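05/10/2025

Up too early. Call with the lenders at 7, still no sign-off on the Espiritu solar loan. Two banks in, two "reviewing". Grikano wants a bigger stake now, of course they do, after we did all the permiting.

416 megawatts on paper. Zero on the grid. Must remember to eat lunch. 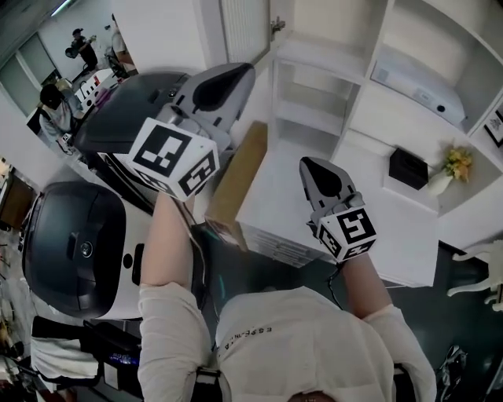

Lesia thinks we should let Grikano have the extra 14 percent and get the thing closed before June, because the panel price won't hold and neither will the banks.

Maybe. Don't like it. Ihor wants to wait for the grid study, but thats another two months at least. Redo the tariff sheet tonight, send to Tamara. Call Bisier about the transformers again. Bed by 11, hopefully.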